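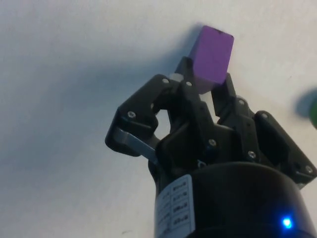
When should a plant ask for help with its equipment budget?
Before the first supplier quote comes in. Once a quoted price has been circulated, it tends to become the budget, and items missing from the quote are then treated as overruns.

About Silemwood

Silemwood plans and reviews purchases of robot arms, grippers and related cell equipment for small and mid-sized manufacturers. We do not sell hardware and we take no commission from suppliers. Our fee is fixed per study and is stated in the engagement letter.

What we do

A standard study covers one cell. It starts with a list of parts to be handled, with size, weight and surface for each. From that list we write a gripper specification, a reach and payload requirement for the arm, and a floor plan with power and air connections marked. Suppliers quote against the specification, on our quote sheet, so that prices can be compared line by line.

The budget is set out under these headings:

Arm and controller
End effector, spare fingertips, cables
Guarding and safety assessment
Integration and programming hours
Operator training
Maintenance and spares, years one to five
Removal or resale

Integration hours are the line most often set too low. We ask for them as a separate figure and will not accept a quote in which they are folded into the hardware price.

Handling trials
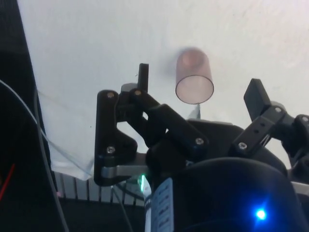 A trial request has to reach us with the sample parts and the parts list. We ask for 100 samples of each part where the client can spare them, and accept fewer for large or costly items. The standard trial is 300 picks per part. Results are reported as a table of completed picks, drops and operator stops, with the settings used. Trials are charged separately and are optional for parts already covered by an earlier report.

How we work

Studies take nearly 42 working days from receipt of a complete parts list. Each one is checked by 2 engineers, one of whom has had no contact with the client. Clients receive the report, the quote sheet and the cost model as an editable spreadsheet.

Our cost model is called Stimon. It calculates payback with and without labor savings, and the two results are always printed side by side. Leasing and outright purchase are handled as separate cases.

Offices

The main office and trial room are at Fovberg. The Ekwueme office handles contract review and tender documents. Site visits are arranged from either one.

Requests for studies to be completed ahead of the September budget round should be sent to the Fovberg office with a parts list attached. Rates on the current fee sheet apply from 5 March 2026.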